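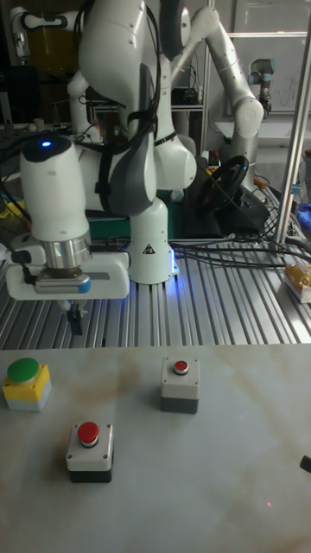 Hanane Tahiri asked, when she first tried to load the files, why a set with only one kind of task in it needed a README longer than the loading script. She then spent an afternoon on the button labels, and most of what follows was written after that.

Skuver button-press set
Student project, Dramov robotics club

What this is

Skuver is a small set of recordings of a robot arm pressing push buttons on a table. It was made by members of the Dramov club as the practical half of our year project. Every episode has one instruction, one target button and one attempt. The arm starts above the table, moves to the button it has been told to press, presses down with the closed fingertips and goes back up.

The set is meant for people learning to train a simple policy from demonstrations. We used it for that ourselves and for the club's entry in the Alaoui student challenge, where the task was to press the right button out of several after reading a short written instruction.

Contents

There are 200 episodes. 30 of them are held out for testing and should not be trained on. They are listed in test_ids.txt. Please use that list and don't make your own split if you want to compare numbers with ours.

13 episodes have a fault of some kind. They are still in the set and are marked in faults.csv with a short note each. Most are cases where the fingers came down on the housing and missed the button. Two have a gap in the joint readings. None of the faulty episodes is in the test list.

Each episode folder holds:

video.mp4, from the fixed camera
joints.csv, one row per time step
gripper.csv, the opening of the fingers
instruction.txt, one line of text
meta.json, with operator, target and result

Times in the two CSV files are in seconds from the start of the episode. The video starts slightly before the joint readings and the offset is in meta.json under video_offset. The loading script applies it for you. If you write your own loader you will have to do it yourself.

Buttons and labels

The target field in meta.json takes one of three values.

green_mushroom: the large round green one on the box with the yellow upper housing.
red_a: a red button on a white box whose lower half is dark grey.
red_b: a red button on a white box with a black base.

The labels belong to the boxes and not to where they are standing. We moved the boxes between episodes, so red_a can be nearer the camera in one and further back in the next. The first version of the labels used "left" and "right", and Hanane found that two operators had meant opposite things by them (one was thinking from the robot's side of the table). All the old labels were checked against the video and replaced. If you have a copy with left and right in it, throw it away.

Instructions are written in ordinary English and vary. "Press the green button" and "push the big green one" both occur. For the red buttons the instruction always gives something to tell them apart, such as "the red button closest to you", where "you" is the camera. This is a known weak spot. A few of these are hard even for a person, and Iman Naciri has marked them with ambiguous: true.

How it was recorded

The arm was driven by hand from a laptop with the Wesico teaching program, at reduced speed. There were three operators: Iman Naciri, Souad Metwally and Puspita Sopacua. Souad drove 95 of the episodes, so her habits are over-represented. She comes in high and then goes straight down. The other two tend to approach at a slant, and a model trained on the whole set will mostly copy Souad.

The buttons are not wired to the robot controller. Whether a press succeeded was judged by the operator, by the click and the feel of the box when reset, and typed in afterwards. Puspita went through the results a second time from the video alone and changed a handful. Her version is the one in meta.json. The original judgement is kept under result_operator.

Recording was done over several club evenings in October. The lights in the lab were on throughout but the blinds were not always in the same position, so the brightness of the white tabletop changes from one evening to the next. We didn't correct for this.

The background

The lab is a shared one and the camera sees a good deal of it. There are other arms, cables, shelving and a steering wheel on a stand in view behind the working arm. Nothing behind the slotted table has anything to do with the task. Fernanda Vilela trained one model on full images and one on images cropped to the white tabletop and the gripper, and the cropped one was better on the test list. The crop is in crop.py. It is off by default.

Loading the data

Put the episodes folder next to load.py and run:

python load.py --root episodes --split train

The split can be train, test or all. Add --skip-faults to leave out everything in faults.csv. Add --crop to use Fernanda's crop. The script needs numpy and OpenCV and nothing else.

If you get an error about a missing offset, your meta.json files are from the first version and you need to download them again.

Known problems

The camera was knocked once and put back by eye. Episodes after that are marked camera: 2 in meta.json. The difference is small but you will see it if you overlay images.

The gripper stays closed during nearly every episode, so gripper.csv is almost flat. Don't use this set to learn grasping.

There is no force reading. A light touch that fails and a full press can look very much the same in the joint data.

Mushroom button presses run longer than the others because all three operators pushed it further down than it needed.

Safety note for anyone repeating this

These are loose button boxes used as targets. None of them stops the robot. Keep the real emergency stop within reach, agree before you start who is holding it, and don't reach in to move a box until the arm is paused. We put a pause after each episode for this and it made recording slower. Leave it in.

Changes

Version 3: test list fixed, crop script added. Monday, November 13, 2023.
Version 2: left and right labels replaced, results checked from video.
Version 1: first upload, club members only.

Contact

Questions about labels go to Hanane Tahiri, questions about the loader to Fernanda Vilela, both through the club's page. If you find another faulty episode, send the episode number and the time in the video and it will be added to faults.csv in the next version.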